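About Drorkevska

Drorkevska is a small company that works on one question: which everyday chores can a machine do today, and which ones still need a person? We test that question in home kitchens and on shop floors, and we publish what we find for the people who have to decide whether to buy.

We started in a rented unit behind a packaging plant in Plullbridge. Our first customer wanted to know if a robot arm could sort returned crates. It could, as long as the crates came in one at a time and faced the same way. They did not, so the customer kept the two people on that line and bought a better conveyor. We still think that was the right call, and we have worked the same way ever since. If a machine is not ready for a job, our report says so.

What we do

We have 13 people on staff. Most of our time goes into three kinds of work.

Chore trials. We pick one job, such as clearing a table or restocking a shelf, and run it 60 times on a machine with the items moved between runs. A person does the same job the same number of times.

Hand-guided recording. Before a robot tries a chore, people do it with hand-held grippers in place of their fingers. The recordings are used to train the machine, and they also tell us early on if a two-jaw gripper can do the job at all.

Buyer reports. Shops, care homes and small factories send us a list of tasks. We send back a plain answer for each one: ready, ready with changes, or not yet.

Why kitchens

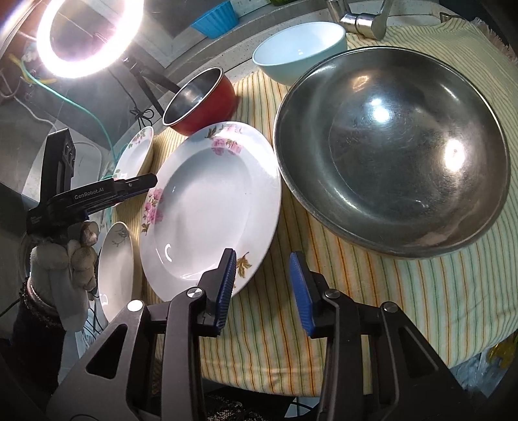 Dishes are the chore people ask us about most, and they are harder than they look. A factory part is the same shape every time, and a home has no two things alike. A wide steel mixing bowl throws back bright reflections that can confuse a depth camera, and a plate tipped on its edge against other plates has to be picked up differently from one lying flat. Add a small saucepan on its side and a cloth that wrinkles when anything is dragged over it, and a machine that did well in the lab can slow to a crawl. We use ordinary tableware in our kitchen work for that reason. Matching sets of plastic test dishes give better scores, but they say little about a real sink on a real evening.

Where things stand

We keep a running list called Pillesix. It holds 300 chores, split between homes and workplaces, and we update it each November. Customers can ask for the full list. In short:

Moving boxed goods of a known size from one place to another is ready in most shops we visit. So is carrying bins along a marked route.

Loading a dishwasher is ready with changes. The racks have to be laid out for the machine, and a person should handle glasses and knives.

Stacking mixed plates and bowls is not yet ready for an unattended kitchen. Machines can do it in our trials, but they are slow, and they often need help when two rims sit close together.

Folding laundry, wiping around a faucet and putting away groceries are also marked not yet. We get asked about folding every week.
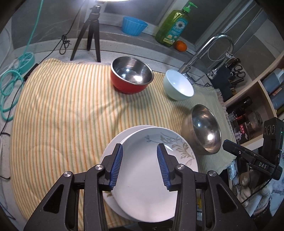 Stacked plates and three bowls on a striped cloth, with grippers at the counter.

How we work with customers

A first visit takes half a day. We watch the job being done, talk to the people who do it, and write down the parts that go wrong. If a trial makes sense, we set it up at your site or at ours. The trial report comes to you within 2 weeks of the last run. It lists every failed attempt along with the good ones.

We do not sell robots or take a fee from the companies that make them. Our work is paid for by the buyers who ask for it and by our training arm, Pylypenko, which runs short courses for shop managers and maintenance crews. The courses cover safe spacing, basic gripper care, and how to read a maker's test figures.

Visiting us

The Plullbridge workshop has a test kitchen, a mock stockroom and a short packing line. Customers and school groups are welcome by appointment. Please wear closed shoes, and leave bags at the front desk before going onto the floor. Parking is on the loading side of the building, and the entrance is the gray door next to the ramp.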